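Workshop notebook, September

Ski on the stand: Vemis two-seater, jet drive, in for "feels lazy." Owner says it used to jump out of the water and now it thinks about it first. He also says he hasn't hit anything. They never have.

Pulled the ride plate and intake grate before lunch. Found a length of ski rope wound round the driveshaft, melted into something like a candle. Cut it off with the hook knife, which took longer than the rest of the morning's work put together. Impeller has two nicks on the leading edges and the wear ring is scored most of the way around. So he hit nothing, and nothing was gravel. 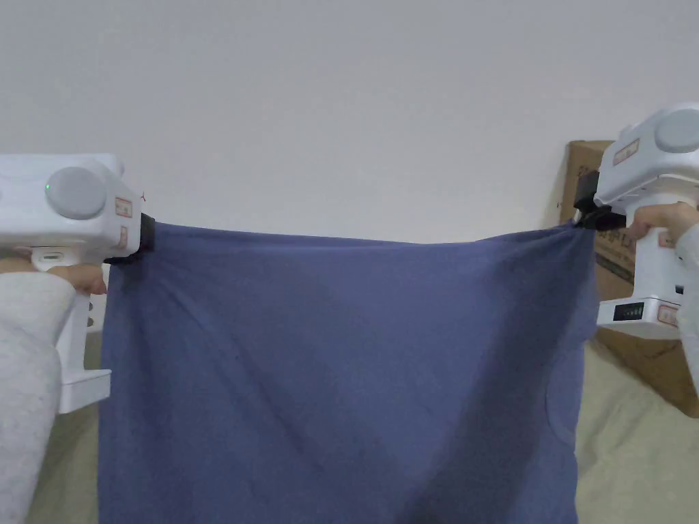

Fraser Moffat
Bench tech, jet pumps and small engines

Wear ring clearance is well past what the manual allows. New ring ordered from Trasavell, part of a batch of 3 so we stop paying shipping on them one at a time. Impeller can be dressed and reused. Filed the nicks by hand, finished with 400 wet-and-dry, checked the pitch against the spare on the shelf. Close enough that I'd run it on my own ski, if I had one that ran.

Left to do on the pump: bearing feels fine, seals do not. There was a gray milkshake where the pump oil should be. Drained it, flushed it, drained it again. New seals and O-rings going in while it's apart, whether or not he wants to pay for them. I will have that conversation by phone, from a distance.
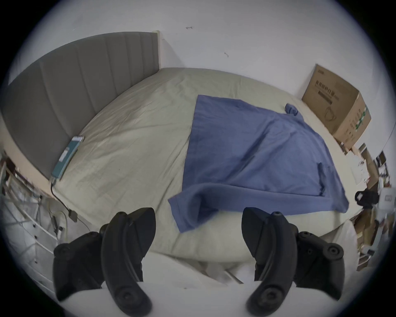
The seal driver has gone missing again, so I pressed the first one in with a socket and a lot of breath-holding. It went in square. Whoever has the driver, it has my name scratched on it, and the name is not decorative.

Compression was even on all cylinders. Plugs came out tan and were put back. Battery was low and took a charge without complaint. Hour meter reads 1,232, a number I would expect on a rental and not on a ski that "mostly sits." Wrote it on the job card and underlined it.

3:00 p.m. Cao paste versus the old Flallorico tube for the impeller threads. The Flallorico has gone stiff at the neck and comes out in crumbs. Used the Cao. Put a note on the tube saying do not use, then put the tube back on the shelf, as is our custom.

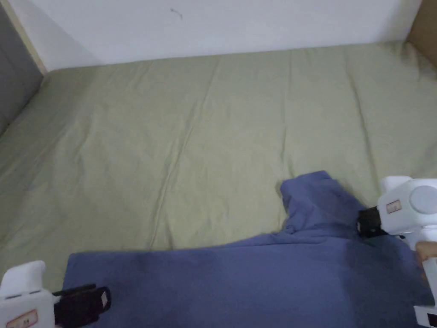 Hull next, since it's up on the stand anyway. There's a scrape along the keel, left of center, that looks ugly and turns out to be gelcoat only. Ran a fingernail across it and felt nothing catch. It's the same sort of thing as the little dark curved mark up on the white wall past the green sheet: your eye goes straight to it, and it's most likely just a scuff. Wet sand with the finer paper, a dab of gel, leave overnight, buff. If it shows after that, he can park facing the other way.

Torque on the pump bolts goes in two passes, crosswise, and the threads get cleaned first. Last time somebody skipped the cleaning and I spent 60 minutes with an extractor, learning new words.

Waiting on: wear ring, second seal, owner's callback. Pump parts are in the blue tray under the bench with a rag over them. Please don't borrow the rag.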